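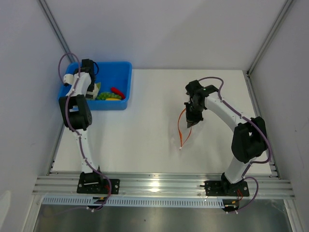
Drernville Neighborhood Garden Club
Minutes of the Winter Meeting, December 29, 2023

Soledad Magaña opened the meeting a little after the coffee was ready and thanked everyone for coming out in the week between the holidays, when most sensible people are home with leftovers. She said it did her heart good to see so many coats on the rack. Joni Nurmi took the minutes.

Minutes of the October meeting were read and approved with one correction: the garlic went in along the north fence, and the shallots along the south. Joni apologized to the shallots.

Money. We have 500 dollars in the bank after paying the water bill. Dues for the coming year stay at 40 dollars a household, and anyone who finds that hard should have a quiet word with Soledad, who will take care of it and say no more about it.

Seed order. This took up most of the evening, as it does every winter, and very pleasantly too. We went back and forth over peppers for a good long while. The long red ones did so well last summer that several people were still giving them away at Thanksgiving, but there was also a strong feeling for something milder that the children will eat. In the end we agreed to order both, and to start them indoors at Soledad's, where the back porch gets the morning sun. Tomatoes will be the same kinds as before. Joni asked if we might skip zucchini for one year. The motion did not find a second.

Grapes. The old vine on the Bonon Street side has gone wild and is pulling at the arbor. Joni has read up on pruning and thinks it should be cut back hard in late winter, before the buds swell. Some members were nervous about this (it was planted long before any of us joined, and we are all fond of it), so we agreed to prune one half this winter and the other half next, and see how she does.

Compost. The middle bin is full and should be left alone until spring. Please, no more citrus peel, and no more bread, however stale.

Tool shed. The padlock sticks. Soledad will bring oil. The good loppers are still missing, and whoever has them is warmly invited to leave them by the shed door, with no questions asked.

Plots. There are 2 plots open and 7 households on the waiting list. Joni will call them in order, starting after New Year's. It was suggested that the larger open plot could be split down the middle, and we will look at it together once the ground thaws.

Other business. The bench by the gate needs a new slat. Thank you to everyone who brought cookies, and especially for the almond ones, which were gone before the treasurer's figures were.

Meeting closed at nine. Next meeting at Soledad's house; please bring a chair if you have one that folds.

Respectfully submitted,
Joni Nurmi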